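Last updated May 5, 2018

Open day at Astmont, notes before I forget them

Back from the Astmont open day with sore feet and a carrier bag of leaflets (help yourselves, they're on the windowsill by the kettle). I went mainly for the delivery robot run that Thérèse Doucette has been promising us since April, and partly to see whether Buvovex had got anywhere with their wheel mounts. Duván came along too but spent most of the morning in the arm hall, so he can write that bit up himself!

The outdoor session was the good one. Thérèse's group drive their rover, the Malabanan, out on the big plaza, and they let a few of us follow the session from the desk with the log scrolling up next to the camera view. I grabbed stills as we went. The route for visitors was 266 metres, which doesn't sound like much until you're waiting for a thing that does slow walking pace and stops to think at every kerb.

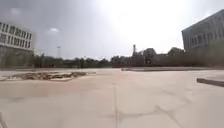 What I really wanted to ask about was the ride. Ours shakes itself to bits on anything rougher than the corridor lino, and I've been blaming the castors for weeks. Thérèse reckons I've got the wrong culprit and it's the mast, which is too tall and too thin, so every little knock gets magnified by the time it reaches the camera. They had the same trouble until they shortened theirs and put a rubber washer under each foot. She doesn't want people testing only on the nice bits either, and there's plenty of choice out there: a straight joint between the slabs to cross, that web of cracks over on the right, and the big ragged patch of rubble if you want to frighten yourself. The planner has the rubble fenced off as a no-go area with a generous margin. I asked whether it would find it unaided, and she said mostly, in decent light, which I thought was a fair answer.

Then a long chat about localisation. They use satellite positioning as a first guess and correct it with the cameras, much as we do, but their map is tiny compared with ours. The whole plaza is 401 landmarks. Ours for the loading yard alone is 874 and it still gets lost by the bins! Aníbal Salazar (new there, did the Niditz matching code) says we keep far too many weak points, things like leaf edges that won't be the same next week, and that we'd do better to throw most of them out and trust the ones on buildings.

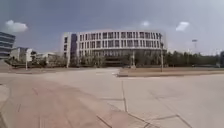 He showed me the score they use for throwing points out and it's only a few lines long. If a landmark hasn't been matched in the last 53 drives past it, out it goes, no arguing. I'd always been scared of deleting anything in case we needed it in winter, but they keep a dated copy of every map so you can go back. Why don't we do that? (I know why, it's the full disk. I'll have a clear-out.)

I did ask what happens when most of the view is plain paving and sky, as we've got the same trouble up on the car park roof. Aníbal's answer was that they lean on the wheel counts for a bit and let the uncertainty grow, and the robot slows down by itself as it does. You can watch the speed drop off in the log. Nice and simple. I'd much prefer that to our version, where it carries on at full tilt and then stops dead.

Shadows were the other thing. Their floor-marking detector used to take a hard shadow edge for a kerb and refuse to cross it, and they've half fixed this by checking against the depth. Half, because the depth gets noisy near the wide corners of the lens. Zoila Rengifo does the calibration and has offered to send me their target pattern, so somebody please remind me to chase her.

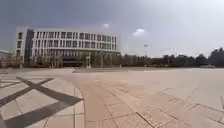 Curved path heading towards the white building, lattice shadow bottom left.

I saved that one for our own shadow set. I want to run our kerb finder on it and see how many false edges we get off those dark bands compared with the joints between the tiles. My bet is lots.

Buvovex, for the record, were showing the same wheel mount as last year in a new colour. Decent sandwiches on their stand though.

To do:
- washers under the mast feet, try that before anyone orders castors
- dated map copies (clear the disk first)
- put the Niditz throwing-out rule into a branch, loading yard map only
- email Zoila about the calibration target
- Aparecida Figueiredo wants a go at the slow-down-when-unsure idea, so I've left her my scribbles in the blue folder
- get Duván's notes on the arm hall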